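Support > Bench Guides > Gripper Comparison

Comparing Two Grippers with the Wrist Camera

This guide describes the procedure used at the Ludemstead bench to compare the Stomier and Foner two-finger grippers on one arm. Allow one working session for each gripper. The controller settings must remain the same for both.

1. Mount the first gripper and tighten the flange screws.
2. Load the Garcia controller profile and home the arm.
3. Open the fingers fully and save a view from the wrist camera. 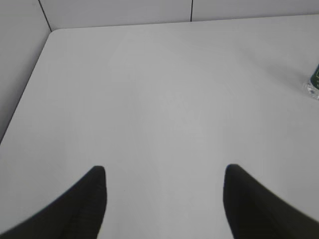 Finger visibility should be checked before any grasp is attempted. Both fingertips must appear in the view with the gripper open, and the area between them must be clear of objects. Dark fingers over a white tabletop are easy to tell apart from the surface, even when their outlines are a little soft. An item that shows only as a thin slice at the right border should be moved fully into view before it is used as a target.

4. Run 12 grasps on each test item and record every result, including slips.
5. Repeat all steps with the second gripper.

Compare success by item first, then by total. The September comparison logged 2,046 grasps, of which 1,926 were successful. Results obtained with different finger pads should be kept in separate tables.

Filed under: Grippers, Wrist Cameras, Test Procedures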